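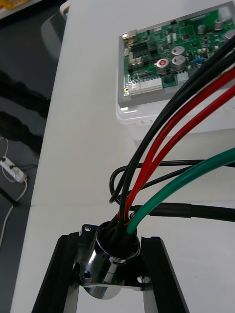

What We Saw at the Sheehan Open Day

Home | Projects | Team Pages | Field Trips | Contact

Project report by Edith Ospina and Rigoberto Cárdenas
Visit date: October 9, 2024

Our project this semester is a small sorting arm that puts bolts in one tray and washers in another. It is slow and it drops a lot of washers. When our teacher told us the Sheehan lab was having an open day, we signed up the same afternoon, and 34 of us from the two engineering classes ended up on the bus to Preslow.

The best part by far was the wiring station. Most robot videos only show the arm, so we had never thought much about everything that has to happen before an arm can move. At this table the electronics were right out where we could see them. A green circuit board in a gray frame sat up on a translucent plastic box, packed with tiny chips and parts, with a row of white connectors along one edge. Rigoberto spotted the big silver capacitors right away (he had just burned one out at home, so he was feeling sensitive about it).

Past the board, thick red and black cables and a green one all went down together into a shiny chrome gland, held on a metal bracket between two black aluminum rails. Edith took three pages of notes here! We learned that a gland holds cables where they go into a housing, so that a tug on the outside doesn't pull on the connections inside. Our own arm has no strain relief at all. We have been fixing the same broken solder joint since the second week of class and blaming the solder.

There was also a black cable with heat-shrink over it, and we asked about that too. The engineer running the table let us shrink a piece of tubing over a scrap of wire with a heat gun. You have to keep the gun moving or one side gets tight before the other. Edith's came out smooth. Rigoberto's looked like a raisin, but he got to keep it.

The moving demo

After lunch we watched the arm they call Cuvus pick parts from a bin. The counter on the wall said 747 when we walked in, and that was only the picks since morning. It missed a few while we watched, and each time it backed up, waited a moment and tried again from a different angle. We loved that. Our code just closes the gripper and hopes.

We got to ask questions for around 5 minutes before the next group came in. Edith asked how they decide where to grab a part. The answer was longer than we could write down, but the main idea was to try several grab points in software first and pick the one with the most room on both sides. Rigoberto asked how long a cable lasts when it bends all day. They said it depends a lot on how tight the bend is, and that they leave more slack than you would think.

What we are changing

We are adding a real bracket and a cable gland to the base of our arm, and every wire will get a little slack before it goes in. We are also moving our board up off the table onto a plastic box, where we can reach the connectors without lying on the floor. The retry idea goes into the code next. We want all of it working before our demo in November.

We still don't know if our motors are strong enough for the heavier bolts. The person we talked to thought a different gear ratio might help, so we are going to try that if the parts show up in time.

Thank you to everyone at Sheehan who answered our questions, including the ones we asked twice.

Contact the Plurkosley School project page | Copyright 2024 | Back to top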